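Home | Topics | Machines | Space | Animals | Ask Us

How a Robot Arm Learns to Pick Things Up

Reading time: 3 minutes

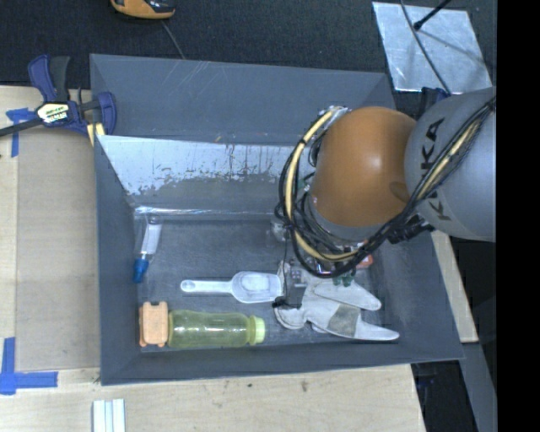 A robot arm over a bin of objects. The white scoop and the pile of gloves lie close to the gripper.

A robot arm is a machine with joints, a bit like your shoulder, elbow and wrist. At the end is a gripper, the part that takes hold of things. Moving the joints is the easy part. Deciding where to put the gripper is harder.

One way to teach a robot is to give it examples. An example is a record of one try. It has three parts:

1. What the camera saw before the try.
2. How the arm moved.
3. What happened. Did the gripper lift the object or miss it?

A computer program studies many examples and looks for patterns. The program is called a learning system. At the Drornine workshop, one batch is 275 tries. The team then checks the records and starts another batch.

Why use different objects?

Suppose a robot practiced only with a wooden block. It might become good at blocks and still fail with a glove. A glove bends and has no fixed shape. A scoop has a thin handle and a wide bowl, so there are several places to grab it. A bottle lying on its side can roll. Clear plastic is difficult in another way - the camera may see the floor of the bin through it.

Objects are also moved between tries. If the bottle always lay along the front wall, the system could learn the place and ignore the bottle.

Are misses useful?

Yes. A miss is saved with the label "no." A lift is saved with the label "yes." The system needs both kinds to tell a good grip from a poor one. Wrong labels cause trouble, so a person at Drornine looks through 100 records from each batch and corrects any mistakes.

How is the system tested?

Some objects are kept out of practice. They go into the bin only for the test. If the robot can lift an object it has no examples of, it has learned something general about gripping.

Words to know

Gripper - the part of a robot that holds objects.
Label - a note that says what an example shows.
Batch - a group of examples collected together.

Comments (3)

Surnura: My class tried this with kitchen tongs and a blindfold. The sock was the hardest.

Rianne Meijer: Does the robot know what a glove is for?
Reply from the editors: No. It works out where to grip. The use of the object is not in the records.

Zanel: what happens if two things get picked up at once, is that a yes or a no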